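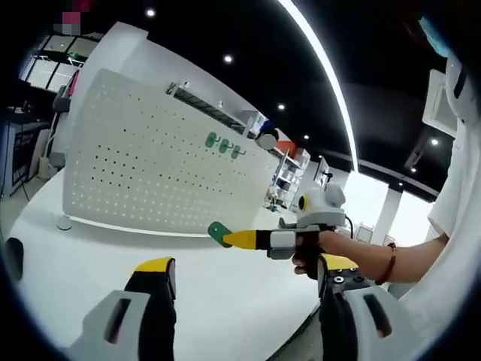
What is a wall hook?

A wall hook is a fixed piece of hardware, usually curved or bent, that holds a coat, bag, towel or tool off the floor.

Types
Wall hooks are grouped by how they are attached. Screw-in hooks have a threaded end that goes straight into wood. Plate hooks have a flat back with one or more holes for screws. Adhesive hooks stick to tile, glass or painted walls and are meant for lighter loads. Over-door hooks need no fixing and hang from the top edge of a door.

Materials
Early hooks were cut from forked branches or forged from iron. Cast iron and brass became common in houses during the nineteenth century. Most hooks sold now are steel, zinc alloy or molded plastic. Plastic hooks do not rust, but some kinds grow brittle in strong sunlight.

Load
The weight a hook can hold depends on the wall as much as on the hook. A screw driven into a stud holds far more than the same screw in bare drywall, where an anchor is normally used. A load that hangs farther out from the wall puts more strain on the upper screw.

Use in schools
Schools often mount hooks in rows along a hallway, with a lower row for younger children. The elementary school in Clarmont has 294 hooks, set 6 inches apart. The one in Ellholm replaced its metal hooks in 2000 with folding ones that drop under too much weight.

Regional names
In the Bech valley a row of hooks on a board is called a rail. In Jondmont the same thing is a peg board, even when it has no pegs.

See also
Coat rack
Picture hanger
Drywall anchor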